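2 min read

Road Crossing Program for Wildlife Enters Its Second Season

The Ornau Wildlife Trust will resume its road crossing program in September, when deer, foxes and hedgehogs are most active along the Belkadi valley road. The program was set up in response to the number of animals struck by vehicles between the Triver bridge and the quarry turnoff.

During the first season, members of the public filed 1,378 sightings through the Trust's reporting line. Of these, 12 percent concerned injured animals. The Trust's field staff attended each of those calls, and treatment was provided at the Gresico clinic.

Three underpasses have now been cleared of debris and fitted with guide fencing. Lower speed limits will apply on the valley road from 9 p.m. until dawn while the program is in operation.

"Drivers who find an injured animal should stop only where it is safe, keep their distance and call us," said Souad Ramadan, head of field services. "Please do not offer food or water."
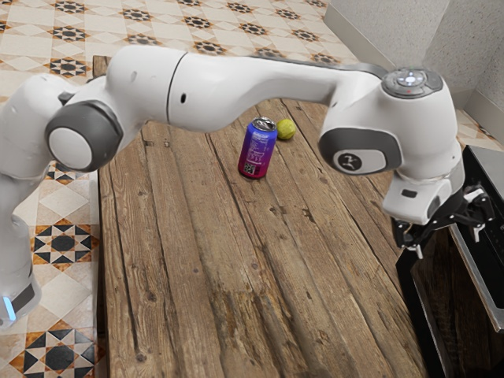

White robotic arm over a wooden table. Computer rendering.

Residents wishing to report a sighting should note the nearest road marker and the time. Reports may be made by telephone or at the Trust's front desk.

We use cookies to improve your experience on this site. Accept | Manage settings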